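Category: Member Discussions / Textile Care and Storage
Reading time: 6 min

Storage of hand-knit wool between seasons: proposed change to the guidance sheet

Posted by ekrem.karabulut

Members of the Skasville Knitting and Textile Society are asked to comment on a proposed change to our guidance sheet on the storage of wool garments. The present sheet directs members to wash all wool before storage, fold it flat, and place it in a sealed plastic bin. It has not been revised since the Society moved to its current rooms, and I have received several letters questioning the instruction on sealed bins.

The proposed wording is as follows: "Wool garments should be washed or dry cleaned, dried completely, folded with the fewest possible creases, and stored in a closed cotton bag or a lidded container in a cool, dark place." Cedar would be listed as optional.

Comments received before the June meeting will be taken into account. Please keep replies to the subject of storage. Questions on blocking have their own thread.

Posted by zmendoza

I support the first half of the proposed wording and oppose the second. A cotton bag is not a barrier to clothes moths unless the weave is tight and the closure is sound. The drawstring bags sold at our spring table leave an opening at the neck. I lost a cardigan and two pairs of mittens stored in one of them, and I would not wish the Society to recommend the same arrangement to new members.

A sealed bin is the safer choice for any garment that is clean and fully dry. The complaints about bins that I have read concern garments put away damp.

Posted by H_Huerta

With respect to the previous post, "fully dry" is the difficulty. A heavy sweater in a humid house can feel dry on the surface and still hold moisture at the ribbing and underarm seams. I have opened bins in the fall and found a distinct musty odor, in one case with mildew along the cuffs. Members who live near the river will know what I mean.

My own practice is to leave each garment flat on a clean bedsheet for 3 days after it seems dry, turning it once a day, before it goes into any container. I would ask that a waiting period be added to the sheet whichever container is chosen.

Posted by ekrem.karabulut

Mr. Huerta's suggestion is noted. Would members accept "allow additional drying time in humid conditions" without a stated number of days? Homes differ a great deal, and a fixed figure may be too long for some and too short for others.

Posted by H_Huerta

I would prefer a number. New members tend to skip an instruction that has no number in it. I will not press the point if others disagree.

Posted by yabsira_g

I have three comments, offered as the person who answers most of the care questions sent to the Society.

The sheet should say plainly that cedar does not replace washing. Each fall I hear from members who put worn sweaters away with cedar blocks and were surprised at the damage. The larvae feed on soiled wool most readily, and an aged block with little scent left does very little to deter them.

The sheet says nothing about freezing. A garment suspected of carrying eggs can be sealed in a bag with the air pressed out and placed in a household freezer. I recommend two weeks, followed by a return to room temperature inside the unopened bag so that condensation does not form on the wool.

Hanging is also not mentioned. I would have thought this settled, yet I saw several hand-knit pullovers on wire hangers at the last exchange.

Posted by zmendoza

I agree with all of the above, and on hangers especially. The shoulders of a heavy garment will not recover.

I would like to return to the question of the container. If the cotton bag must be listed, could the sheet specify a zippered bag? The Dridari garment bag that many of us own has a full zipper and a close weave. I have used mine for several years without loss.

Posted by nayeli.rosales

The Society has not named products in its guidance before, and I would object to our beginning now. "A tightly woven bag with a full zipper" is sufficient.

I also disagree with the preference for plastic. Our archive holds 19 garments on loan from the Tlapale weaving collection, and the terms of that loan forbid sealed plastic. They are kept in cotton inside ventilated boxes and inspected monthly. No insect damage has been recorded. If inspection is regular, the container matters far less than this thread suggests.

Posted by zmendoza

Ms. Rosales is describing an archive with a dehumidifier and a written schedule. The guidance sheet is addressed to people with a closet. Few members will inspect their sweaters monthly, and the sheet should be written for what they will do.

Posted by nayeli.rosales

That is a fair point as to schedule. I would still ask that the sheet recommend at least one inspection during the summer, with each garment unfolded, looked over under good light, and refolded along different lines. Creases left in one place for months weaken the yarn.

Posted by yabsira_g

Seconded. Refolding costs nothing and should be included.

A related matter is printing. The last run of the sheet was 2,000 copies, and a large share remain in the supply cupboard. If the text changes, I suggest a first run of 500 and a notice on the board asking members to discard the old version. The Zukden print shop will hold the layout for reorders.

Posted by H_Huerta

I have no objection to the smaller run. May I ask that the type be made larger? The present sheet is difficult to read at arm's length.

Posted by ekrem.karabulut

I thank all who have replied. The draft will be amended as follows. Both containers will be listed, the bag described as "tightly woven, with a full zipper," and the bin restricted to garments that are completely dry. Mr. Huerta's drying period will appear as a recommendation for humid homes. Freezing, hanging, and refolding will each receive a short paragraph. Cedar will be described as a supplement to washing only. The type will be enlarged.

Ms. Mendoza's preference for the bin as the first choice remains open and will be put to a vote in June.

Posted by zmendoza

I am content with that. My green pullover goes into its bin this week, and I will report in the fall.

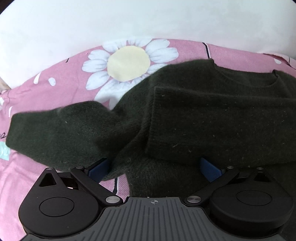 Dark green knitted sweater on pink printed fabric. Posted by zmendoza.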